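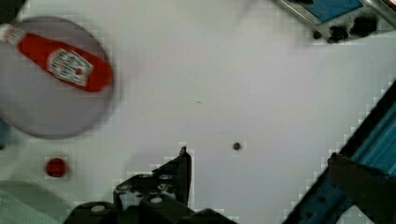
Figure 6. Ketchup bottle on a plate, white tabletop.

4. What the neighborhood chats do to the street

4.1 Quiet members

I should start with the people who hardly ever type. When Hanne Kuusisto and I planned this study we wrote our interview guide around posting: who posts, how often, what sets them off, whether they regret it later. By the second week of interviews in Rovham we had crossed out most of it. People kept telling us they were "in the group" and then, when I asked for the last thing they had written there, they had to scroll, and scroll, and a few of them found nothing at all.

Of the 33 residents we spoke to, the ones I learned the most from were these readers. They open Otier in the morning and again in the evening (some of them far more than that) and they know exactly what is going on. They know which end of Canal Walk has been dug up. They know there was shouting by the playground on Tannery Lane, and they have an opinion on who was doing it. Then they go outside and act on all this without having said a word to anyone.

The writing on local chat groups tends to count messages, and I understand why. Messages are sitting there waiting to be counted. But a count makes the group look like a conversation among the loud members, and for the people who live with it the group is closer to a window they look out of before leaving the house. One woman who has been in the Tannery Lane group from the start put it to me like this:

"I've never written in it. My husband says then I'm not really in it. But I changed the way I walk to work because of it, so I must be."

I went back to that quote again and again while coding. Changing the way you walk to work is a pretty big thing for a phone app to do to you! And it leaves no trace in the message log.

4.2 Detours

So we started asking about routes. Fergus Dalgleish had the idea of bringing a plain street map to each interview and asking people to draw their usual walk to the shops, and then any walk they had given up. We did this in Rovham first and liked it enough to go back to Perkden and do it with the residents we had already interviewed there.

The maps are messy, and I mean that fondly. People drew over each other's streets, argued with the map, told us a path was missing (twice it was). What came out of them is that given-up walks cluster. In Rovham a lot of the crossed-out lines run through the underpass behind the library. When I asked why, almost everyone mentioned the chat, and several of them mentioned the same message - a warning posted the November before our fieldwork, late in the evening, by somebody who had seen a group of young men there and hadn't liked the look of them. Nothing in the message says that anything happened. I have read it more times than I'd like.

Nearly a year later people were still walking the long way. Some of them remembered the warning as a mugging. One man remembered two. I don't want to make fun of that, as I would probably have done the same if I lived on that side of the library and had two small kids with me. What interests me is how the message outlived its own contents. It dropped out of view within a day under a long thread on recycling bins, but the detour stayed.

Perkden looked different, and it took us a while to see how. There are given-up walks on the Perkden maps too, but they are scattered, and the reasons are the old ones: a hill got too steep for someone's knees, a bakery closed, an ex moved in on the corner. The chats there are just as busy. They have warnings in them as well. Our best guess is that in Perkden the warnings get answered. Someone on the spot writes back, often within minutes, and says I'm standing here now and it's fine, or it's the football team, or yes, stay away, the police have come. In Rovham the underpass message got a row of worried faces and that was it.

I'm calling this "closing" in the rest of the paper. A warning is closed when somebody who is physically there reports back to the same group. It's a homely sort of term, and Fergus wanted something with more Greek in it, but it does the job. What it asks us to look at is whether the street gets a chance to answer. That depends on who is out at that hour with the app open, on whether they feel allowed to contradict a neighbor, and on how the app sorts replies. Otier puts the reply under the first message only if you press and hold. If you just type, your reply goes to the bottom, where it may look like it belongs to the bins.

4.3 Turning up

The other half of our material is happier. The same groups also get people out of the house, and I don't want that to vanish behind the underpass. Seven of the gatherings in our field notes started as a single post with no plan attached. My favorite is the snow one, in Perkden, where a father wrote that the slope by the water tower was good now and left it at that. By the time Hanne got up there it was full of sleds, and trays, and a bathroom mat.

Lahtinen's notion of the "thin invitation" helps here, though I use it more loosely than it was meant. A thin invitation names a place and a moment and asks for nothing. You can't be late for it and you can't let anyone down. Our quiet members love these. Several of them told us they never go to anything with a sign-up list, and yet they turn up at the slope, or the blackberry bushes, or the window of the music school when the brass band is rehearsing. They stand a little to the side. They nod at people whose profile pictures they know. A few admitted they had recognized someone by the dog.

Is that a public? I went back and forth on this. There is very little talk in it, and the older literature likes talk. But people are in the same spot on purpose, they know why the others are there, and they got there through something shared. I'd rather stretch the word than leave them out. Hanne is less sure, and she makes the fair point that a thin invitation only reaches the people already holding the phone. On Tannery Lane the tenants in the two oldest buildings are mostly not on Otier, and we met some who had watched a crowd form under their windows and had no idea what it was for. One of them went down to check that there wasn't a fire.

Her point also changes how the detours look. The tenants without the app still use the underpass. They told us it was emptier than it used to be, and that they liked it less for being empty. They had felt the effect of the warning without ever getting the warning. I think this is the strongest single thing in our data, and I only noticed it because one of them complained to me about it while we were both waiting for an elevator, with the recorder already back in my bag. I asked if I could write it down and she said to please write down that the light is broken too.

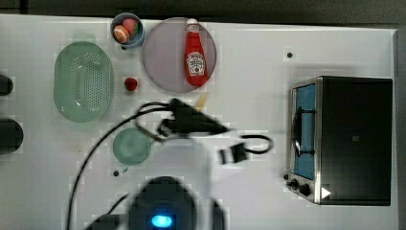 4.4 Limits of the material

A few cautions before the discussion. We did not have access to deleted messages, and people delete a lot, mostly the morning after. Our picture of the Rovham groups is therefore tidier than what members saw in the moment. The maps rely on memory, and I've already said what memory did to the underpass message. Where a drawn route and an interview disagreed we kept both and marked the spot.

I also joined the Rovham group myself for six months, with the members' knowledge, and I was a quiet member too. I posted once, to say that I had found a child's glove on the railing by the library. It was picked up, or at least it was gone the next time I passed. By then I had been taking the long way around for weeks, and I can't say which day I started.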